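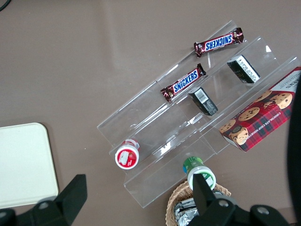 Snickers bars on a clear tiered stand.

Skirnum packing site: notice periods, severance and the recall list

The consultation at the Skirnum packing site in Ukent closed in October with no agreement on severance. Management has confirmed that 70 hourly positions on the packing and dispatch lines will end. The union branch has filed a written objection on two points: the length of notice and the order of selection. Both are now with the regional labor office. Members should read the points below before signing any paper handed out by a supervisor.

Notice

The site agreement sets notice at four weeks for anyone with less than five years of service and eight weeks for everyone else. The letters issued so far give four weeks to all staff. The company's position is that service before the site changed hands from Zapata does not count. The branch's position is that the transfer document carried over all existing terms, including start dates, and that clause 13 says so in plain words. A copy of the clause is posted on the board outside the locker room. Members who started under Zapata should find their first contract or their earliest pay slip and bring it to the branch office. If neither can be found, a tax statement from the first year of work will serve.

Signing the letter to show that it was received does not mean the terms are accepted. Write "received only" next to the signature and keep a copy. Some letters have a second page headed "Full and final settlement." Do not sign that page until the labor office has ruled.

Selection

The company scored staff on attendance, training records and job flexibility. The branch asked for the score sheets and was given totals without the separate marks. From the totals alone it is possible to see that 27 of the people selected had been on approved sick leave or parental leave during the scoring period. The site agreement says that approved leave may not be counted as absence. The branch has asked for the full sheets and for a fresh scoring of every case where leave was taken. Management replied that the sheets contain private data. The branch has offered to accept them with names removed and payroll numbers kept.

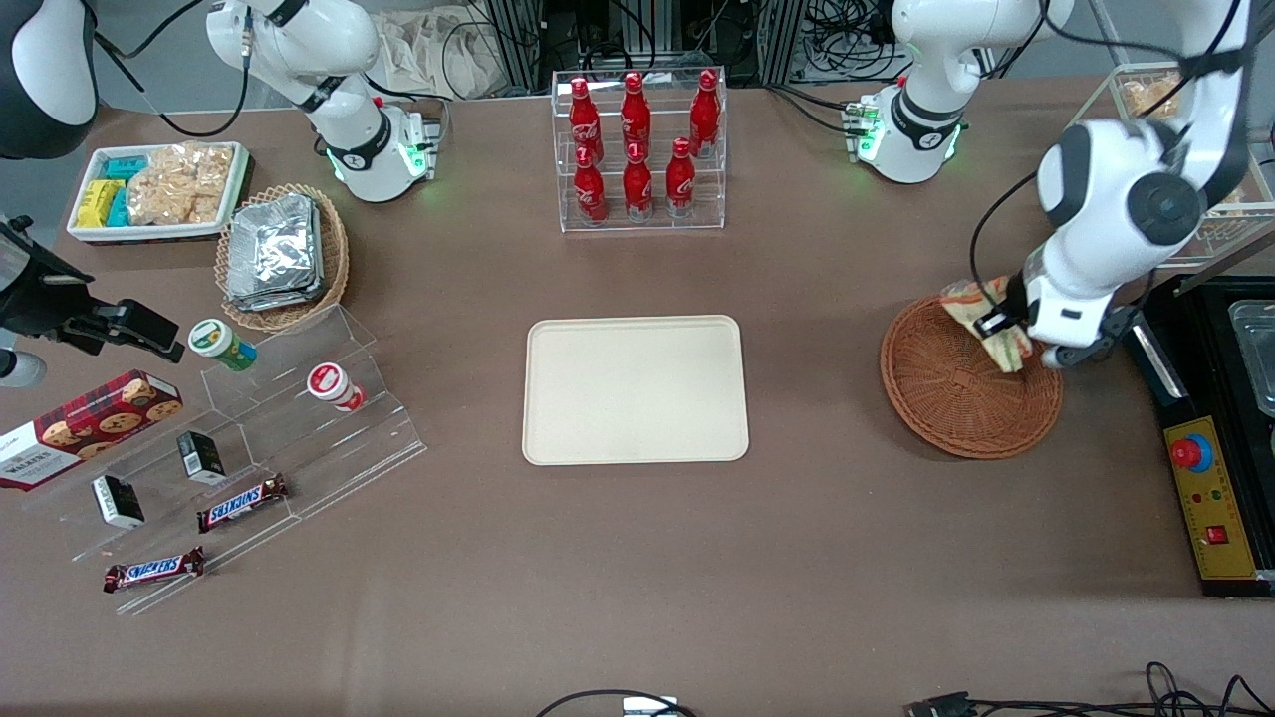 Agency labor is a separate matter, although it has been raised at every meeting. Cuvon, the agency that supplies weekend and night cover, still has people on the dispatch line. Under the site agreement, agency hours must be cut before permanent jobs are. The company says this rule applies only within a single department and that dispatch nights count as a department of their own. The branch does not accept that reading. Until last spring both shifts had the same manager, the same rota and the same cost code. Agency workers are not at fault here, and many have worked at the site for years. The branch is open to them as members and has asked that their hours be part of the same talks.

Recall list

Anyone laid off goes on the recall list for 12 months unless they opt out in writing. Positions must be offered to people on the list, in order of service, before they are advertised. An offer is made by letter to the last known address and lapses after seven days, so any change of address must be given to the personnel office. Turning down one offer at a lower grade does not remove a name from the list. Turning down an offer at the same grade does.

Pay during the dispute

Accrued vacation must be paid out with the last wage. Shift premiums count toward the vacation rate, and the branch has found several drafts where they were left out. Check the rate on the draft against the last three pay slips. The hardship fund will pay 50 a week to members whose final wage is late, for up to six weeks. Forms are at the branch office and need one pay slip and proof of rent or mortgage.

Next steps

The labor office has asked both sides for written statements and will then set a hearing. Heino Hunt is preparing the branch statement and needs copies of notice letters from all affected members, including those who have already left the site. Letters can be dropped off at the branch office before 4 p.m. or handed to any shop steward. The hearing time will be posted on the locker room board.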